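I Rented a Robot Arm for My Alterations Shop and I Want to Talk About It

By Diễm Trương
May

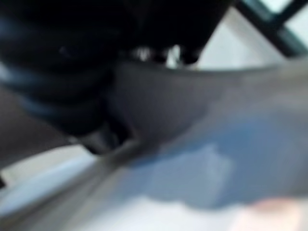 Can a rented robot arm earn its keep in a shop with two people in it?

Mine has, for one kind of work, and I would sign up again tomorrow for that work alone. For the rest of what a small sewing shop does, it's a very interesting houseguest.

I should say what I rented. Kalotex is a small outfit that leases a tabletop arm to businesses that handle soft goods: tailors, uniform services, linen rental, a costume shop or two. They call the package Jatum. You get the arm, a two-finger gripper, a small camera that rides at the wrist, a tablet, and a person on the phone who knows your name by the second call. The lease is $183 a week with a two-week minimum. I paid that out of my own till like anybody else, and Kalotex didn't know I write this column until I asked them for a spec sheet.

My shop is in Dullham, on the street behind the old bus depot. We do hems, zippers, wedding panic, and one big contract for a cleaning company's work shirts. The shirts are the reason I called. They come back from the laundry in a heap, and every one of them has to be picked up, laid out and looked over for missing buttons and split seams before anyone can fix anything. It's the dullest hour of my day and it's usually more than an hour.

People who have never worked with cloth think picking up a shirt is nothing. I thought so too until I watched a machine try it! A box has corners. A bottle has a neck. A shirt in a heap has whatever shape it fell into, and the sleeve you can see may belong to the shirt underneath. My hands know this without asking me. I pinch, I feel whether I have one layer or three, I give a little shake, and I've done it before I've finished my sentence. An arm has to do all that with two stiff fingers and a camera, and the camera's view of the cloth gets worse the closer it comes, with the gripper itself looming over everything. When the arm is moving you get a big dark smear of gripper and some soft patch of color under it, and out of that it has to decide where to close. I've stood at the tablet and tried to guess myself. I was bad at it.

So my respect for the thing went up the longer I had it, which I can't say for most of my equipment. (I'm looking at you, steam table.)

Setup was easier than the booklet makes it sound. The base clamps to a table, and the booklet wants a plain, pale surface under the cloth. Please take that seriously. I started out on my cutting table, which has a green grid printed all over it, and the arm kept making little hopeful grabs at the lines. A white surface fixed it in one move. The other thing the booklet wants is even light, and there I had to take down a clip lamp I'm fond of.

Then you teach it. I had been dreading this part, having once spent an entire holiday weekend teaching my mother's television to find the news. With Jatum you hold the arm by a handle behind the gripper and walk it through the job. Pick up, lift, carry, lay down, let go. You do that over and over with different shirts in different messes, and it saves each one. The phone person told me to aim for more than a hundred. I stopped at 109, over two evenings, with the radio on, and I found it sort of lovely. You notice your own habits. I always go for the collar. I had no idea! My sister-in-law, who works the counter, always goes for the hem, and when we both taught it on the same evening the arm got confused and went for the middle of the back like a cat picking a spot to lie down. One teacher per job, then. They could print that in the booklet in large letters.

By the fourth day it was lifting shirts out of the heap and laying them on the table well enough that I could do the looking-over without touching the pile. I want to be careful about what "well enough" means. On a good morning I put 59 shirts through it before lunch. By hand I'm faster than that if I do nothing else, and that last part is where the whole argument lives, as far as I'm concerned. I never do nothing else. The phone rings, a bride comes in, somebody needs a pair of pants by noon for a funeral. The arm goes on laying out shirts while I pin the pants. When I turn back there's a shirt on the table waiting for me, and after a month of that I caught myself humming.

What it gets wrong, it gets wrong in ways you learn to live with. Two shirts come up together fairly often, especially the polyester ones, which cling. It has no feeling for a button caught in a buttonhole next door, and it will pull until its force limit stops it, and then it waits with the sleeve in its fingers until you come over. It's bad with anything slippery. I gave it a satin lining on a slow afternoon, purely for fun, and it closed on air again and again with what I can only call great dignity. Dark cloth is harder for it than light cloth. Socks, strangely, it loves.

I also wouldn't let it near anything that matters. A work shirt can survive a bad pinch. A silk áo dài that somebody's grandmother wore can't, and no camera is going to tell the arm which is which. We keep the customer garments on the rail across the room, and the arm's reach ends well before the rail. I measured, and then I moved the rail back some more anyway.

There's an opinion I hear from other shop owners, and I've heard it in my own kitchen from my own family, that having one of these in the window means you've given up on the trade. My uncle Tạ ran a tailoring bench for most of his life and he put it more strongly than that. I invited him in to see it. He watched it fumble a shirt, and he laughed, and then he watched it get the next five and he went quiet and pulled up a stool. He wanted to know why it opened its fingers so wide. I didn't have an answer, so we called the phone person, and she changed a setting while we were on the line, and it did get better at the thick collars. My uncle has asked twice now when he can come back.

I don't think he has changed his mind about the trade, and I'm not sure he should. My own view is that the skill in this shop was never in pulling shirts out of a heap. It's in seeing that a shoulder seam has been taking strain because the wearer carries a bag on that side, and putting in a bit of tape so it doesn't split again. The heap was stealing time from that. I'm happy to have some of the time back, and I notice that the mending has gotten better. I'm reinforcing pockets I used to let go until they tore.

Now the money, as promised to the three people who wrote in last time. At $183 a week the lease costs me less than the part-time help I'd been advertising for and not finding. If I had found that person I would have been glad to have them, and they could have answered the phone too, so please don't read this as one replacing the other. If you don't have a steady stream of one kind of garment, I don't see how the numbers work. A shop that does all one-off alterations would be paying for a very expensive coat stand. Ask to talk to a current customer in your line of work before you sign. Kalotex gave me two names when I asked, and both of them picked up.

A few gripes. The tablet's screen goes to sleep in the middle of teaching, and if you've got both hands on the arm you have to poke it awake with your elbow. The fingertip pads wear smooth and the replacements come only in a pack of four pairs, when I'd like to buy one. The arm is quiet but the power supply has a whine that my sister-in-law hears and I don't, and we've had words about it. And I'd love some way to tell it "not that one" without stopping the whole job. I brought that up, and the phone person said other people had asked, which could mean anything.

None of that has dimmed it much for me. I've been around sewing machines since I was small enough to be handed the bobbins, and I remember the first time I saw a machine do its own buttonholes and how I wanted to watch it all day. I've had that same feeling this spring, over work shirts, of all things. If a rental is something you can afford to try for two weeks, and you've got a heap of your own sitting in a corner, I think you'd have a good time finding out.

Next column I'm going back to zippers. I have a lot to say about the plastic ones.

Last updated: May, 4:10 p.m.

More from this column
What a Good Pressing Cloth Is Worth
The Work Shirt Contract, One Year In
Thread I Will Never Buy Again
Letters: Your Worst Hem Stories
Should a Small Shop Charge for Fittings?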